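Robot Arms at Home > Teaching and Demonstrations
Posted 12/5/19 by Pierina Parisi

Teaching two arms to handle lunch boxes – by hand or by remote?

Hello everyone! We have a pair of arms on one rail and I'd love them to learn to open and close lunch boxes. I've been steering both by remote control, and my boxes keep sliding away (so frustrating!). Would you push the arms through it by hand instead?

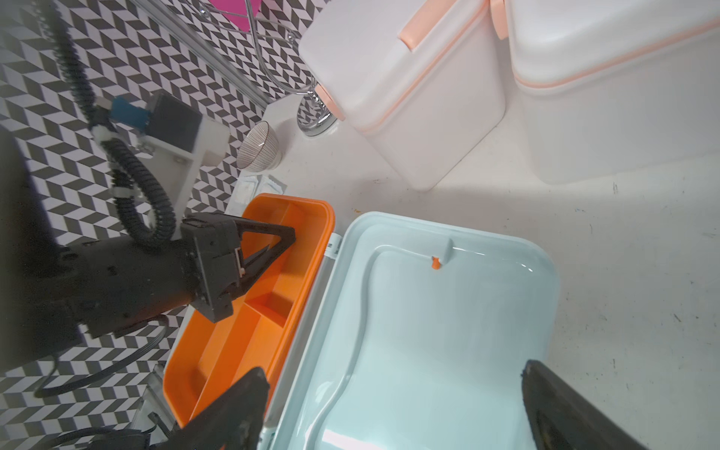 My other worry is the latches. I can get a fingertip near one, but then I lose my nerve and creep along, and a run I could do in seconds by hand drags on forever.

hemant_m wrote:
Welcome, Pierina! I'd stay with remote, dear friend. If you push the arms around yourself, your own hands end up in the camera view, and the robot won't have them there later. Let one gripper brace the box while the other does the fiddly part.
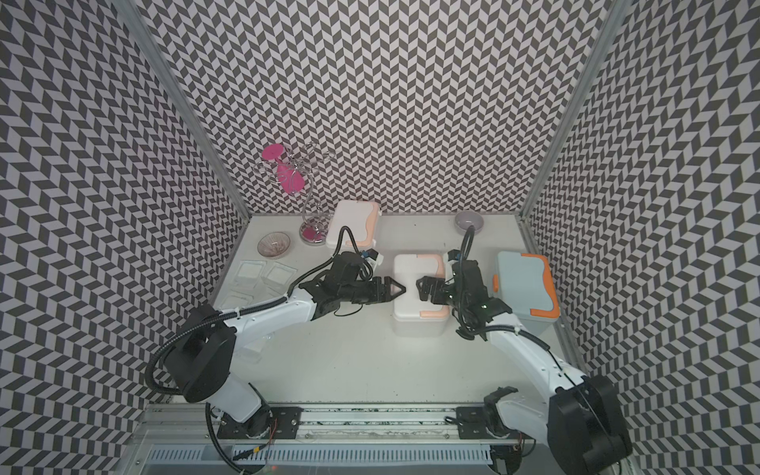 Both grippers at the middle box, with the orange-rimmed one waiting on the right.

shireen_b wrote:
I'll gently disagree with Hemant – for latches I like guiding by hand, at least for the first 30 tries, as you can feel when the plastic wants to give. I learned more from one afternoon of that than from a month on the controls.

hemant_m wrote:
Feel is lovely, Shireen, but it's your feel and the arm never gets it! Practice by hand all you want, then record by remote.

saranya_s wrote:
You're both a little right, I think. What helped us at Harngate was cutting the job into short pieces and keeping the slow, nervous runs out of the set. My order goes like this:

1. Open the box and lay the two halves side by side. Stop there and save.
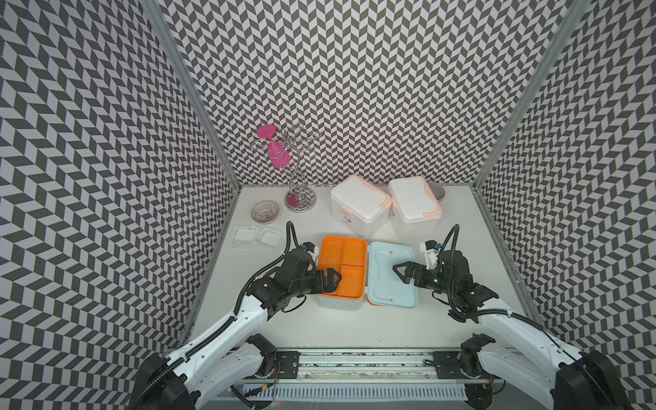 2. Start fresh with the box already open, and practice only the closing.

3. Move the other boxes a little between runs, so the arms don't learn one fixed layout.

Pierina Parisi wrote:
Thank you all so much! I'll try Saranya's pieces by remote first, and report back on those latches.

Last updated: July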